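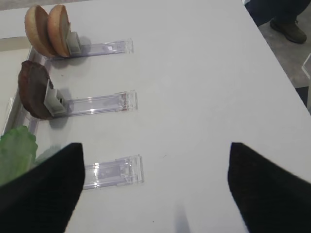 Tustell says its burger robot has nearly enough practice

May 8, 2018

Tustell, the kitchen automation company in Budel, said Tuesday that it has recorded 3,379 demonstrations of a robot handling the parts of a hamburger, and that it will begin training a new version of its control software on them in June.

The recordings are made by people. An operator steers the arm by hand through a short job, such as taking a patty from its holder, while a camera near the gripper and the arm's own sensors save everything. The software is then supposed to work out how to do the same job without the operator.

Whether it will is another matter. Tustell made a similar promise last year for a sandwich line it called Deluvis, which was shown to investors and has not been mentioned on the company's website for months. Asked what became of it, project lead Siiri Koskela said the work had been "folded into the current effort" and declined to say more.

The current effort uses a tidy setup. Bun halves, a patty and lettuce each wait in clear plastic holders on a white table, with the buns and the patty held upright on edge in small grey clips. A restaurant kitchen does not store food that way, and anyone who has worked a lunch rush will wonder what the arm would do with a stack of cold patties stuck together or a leaf of lettuce at the bottom of a tub.

Koskela said the holders are a starting point. "If the arm can't do it when everything is in order, there's no sense making a mess yet," she said. She would not give a date for the mess.

The company also would not share how many of the recordings were usable. It did say that 198 were thrown out in a single week after a camera setting was changed by mistake, and that 4 operators now share the work on two shifts.

Ikhsan Pattinasarany, who runs the lunch counter Bạch across the canal and was shown the robot this spring, was polite about it. He watched 3 burgers being put together with an operator at the controls. "It was careful," he said. "My guy does one while he's talking to a customer." He has not signed up for the trial Tustell hopes to run in a working kitchen.

No outside group has tested the system, and Tustell has not published a success rate for the arm working alone. Koskela said figures would come after the June training run. The company gave no price.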